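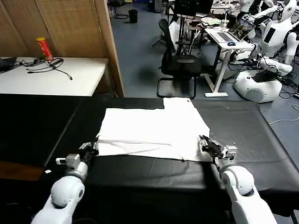 Ticket: Keane flattening policy, claimed result does not reproduce
Project: Vukari
Opened: 8/31/21
Status: open

The Movik writeup says the learned policy beats the scripted baseline on white cloth. I ran 52 trials on the two-arm setup and I don't see it. The gap is small enough that a different grader could erase it.

Checked so far:

1. Grasp detection. The log marks a grasp as good when the fingers stop short of fully closed. A bunched-up corner passes that test as easily as a clean single layer. 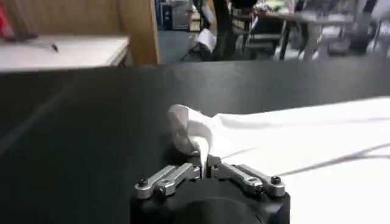 2. Coverage score. Computed from the head view only. Over six trials scored as flat still had a flap sticking out toward the near side of the table, one gripper on its corner.
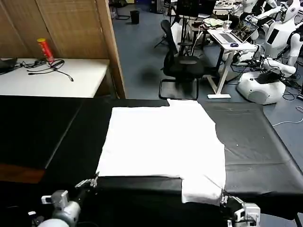
Photo: Cluvport lab, head camera

I would call that unfinished. The script calls it done.

3. Wrist views. Bright cloth washes out and the creases go with it – I doubt the policy gets much from them.

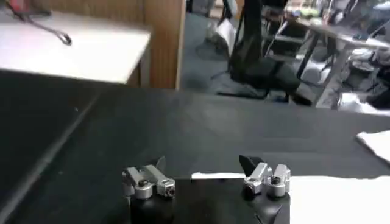

Rerunning with the wrist input blanked, two seeds per condition. If the score holds, the ablation table in the June draft needs to come out. Please don't close this on the strength of the demo video.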